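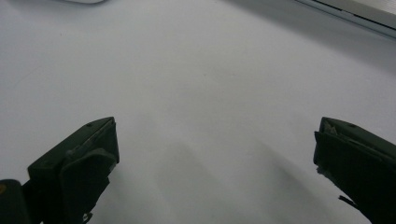

Grornlow classic car auction results – read me first

Hi, and thanks for downloading! I'm Augustina Quansah and I've been typing up old sale results for longer than I care to admit. This is the cleaned-up version, last updated Dec 20, 2020.

What you get is one file, lots.csv, with 3104 rows. Each row is one lot: a car, a motorcycle or (now and then) a pedal car, because the Grornlow sales always slipped a few of those in before lunch. The prices come from printed result sheets, and I typed every one of them by hand, so please be kind.

Columns

lot_id – my own number, not the one in the catalog
sale – Jirham or Pletano, the two sale rooms
make, model, year – as printed, even when I think they got it wrong
hammer – price in dollars before the buyer's premium
sold – yes, no or withdrawn
notes – whatever I felt like writing down
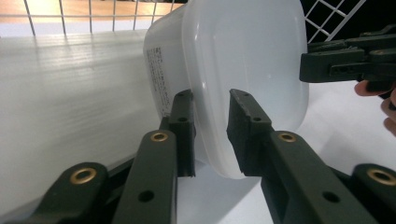
Watch out for the year column. Plenty of catalogs gave the year a car was first registered, and others gave the year it was built, and I couldn't always tell which! Where I was sure, I put "built" or "reg" in the notes. There are 223 rows where the year is blank, mostly project cars sold with no papers.

The hammer column is blank for 566 lots. Those either didn't sell or were pulled before the sale – check the sold column before you take any averages.

Known problems

Nine of the Pletano lots show up twice, once under each spelling of the make. I'll merge them in the June update. The Polák collection was sold as a single lot with one price for everything, so I left it as one row with "collection" in the model column. Please don't read that as the price of one car (somebody did, and I got quite the email).

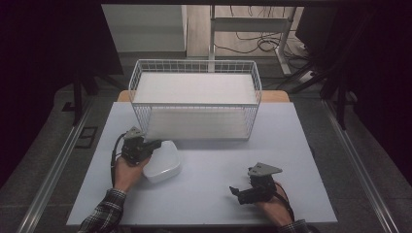 White two-tier wire rack on a white tabletop.

Using it

Do what you like with the file, just mention where you got it. If you have Jirham result sheets with the motorcycle pages still in them, I'd love scans – mine are missing from several sales. Corrections are welcome too, and please include the lot_id so I can find the row.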